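4.2 Mixed-object clearing with the Gritatix kit

The Gritatix kit is sold by Gavorby as a complete package for small laboratories: the software, a calibration sheet and a remote support service for the first 6 months. We tested it at our site in Grorkbridge on an arm with a multi-fingered hand that was already installed. The seller states that no training on new objects is needed. In this section we examine this statement with objects which differ strongly in shape, stiffness and surface.

Each trial started from a new arrangement on a table with blue cloth. We mixed food, packaged goods and light plastic things, and we allowed objects to lie partly over each other. Round steel plates were used because their reflections are known to disturb depth estimation. Figure 2 gives an arrangement with a wrapped pastry close to the hand.

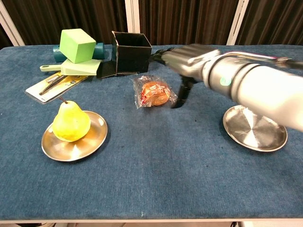

Figure 2. Workspace with the arm at the right side, one plate holding a pear and one plate empty.

According to Dhanial, a grasp planner should be judged on the cost of its errors and less on its rate of success, as a crushed pastry and a dropped foam cube are not the same failure. We agree with this view in part. For this reason we report damage separately from missed grasps, although the kit itself writes both in the same log entry.

In total we recorded 959 grasp attempts. The planner was reliable on rigid objects with a matte surface. Transparent wrapping was more difficult – the fingers often closed on the loose film and the product slipped out when the arm was lifted. The log limit of 2,000 entries was sufficient for us, but a longer study would need to export the data in parts, and the manual does not explain how to do this.

Installation took us some 2 hours, most of it for the calibration. Remote support answered in the same morning when we wrote early, but questions sent after 3 p.m. had to wait. The price of the service after the first period was not available to us in July, and we therefore leave it out of the comparison in Section 5.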